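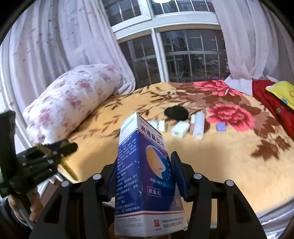
Gwendolyn, on the storage question first: we went through the same thing at Hidell when the quarantine building got its own dry room, and the labels caused more trouble than the shelves did. Our old house labels had the product name in small type below the lot number, so staff picked by box color. The carton in the photo does it the way I would want, with the name in large dark blue characters along the top of the front face, where it can be read with the box standing upright. We moved the name to the top on ours and put the system it is approved for directly under it. Copper products are in a separate locked cabinet and do not enter the ray building at all.

Replies to the rest are inline.

> From: Gwendolyn Bellamy
> Subject: ray quarantine, prazi bath and sump questions
>
> We are setting up a holding system at Landton for incoming cownose rays. Total volume is 1355 gallons including the sump. I have four things I can't settle from the older posts.
>
> 1. Where do people keep treatment products, and how are they labeled?
>
> 2. Do you dose praziquantel on the display volume or the total volume?

Total volume, if the sump stays in the loop. Measure it with a meter on the fill line. Do not take it from the drawing. Our drawing was off because it ignored the standpipe height, and we had been overdosing for as long as the system had been running. If you valve the sump out during treatment, write the reduced volume on the system itself, on a plate next to the valve, so the two numbers do not get swapped by the evening shift.

We dose at 2 mg/L and repeat after 7 days. Your vet may want something else depending on what the skin scrapes and gill biopsies show, and the vet's number wins.

> 3. Our Gredon controller logs ORP and dissolved oxygen. Is it enough to watch DO by the log during a bath?

No. The log interval on ours is too long to be useful if the biofilter or the bacteria in the water column respond to the solvent. Put a handheld meter on it hourly for the first 24 hours, at the bottom as well as the surface. Ozone and carbon off before the dose goes in, UV off as well. Tag the breakers. ORP readings during treatment are not worth acting on, so mute that alarm and leave the DO alarm live.

Obi, our oldest male, goes off feed during every bath and comes back on after the water change. I would not read much into one missed feeding. Two days with elevated breathing rate is a different matter and we would stop and flush.

> 4. Anything you would change about tools and fittings before the animals come in? We had a ray mouth a broken clip at the last place I worked and I would like not to repeat that.

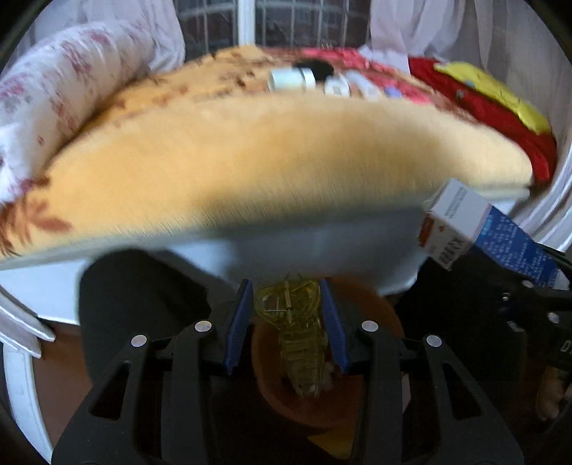
Tools and fittings should be signed in and out of the holding room, and anything that can snap should be checked when it goes back on the hook. Rays will work over whatever lands on the sand, and a broken part is usually found by the animal first. Color matters more than I expected. I would reject translucent yellow-green plastic like the piece held in the photo, because over an algae film you will not find it from the deck. The blue of the two ribbed pads on either side is closer to what I would pick for clips and feeding-tong tips, provided your liner is not blue. Ours is tan. Hold a sample of the part underwater against your own liner before you order.

Also replace any cable ties below the waterline with stainless clamps, ends covered, and smooth the lip of the skimmer box. We had wing-edge abrasions until we did that.

One question back: is the Landton sump covered? We lost almost a week to a salinity drift that was a roof leak.

Otis Kapoor
Hidell, life support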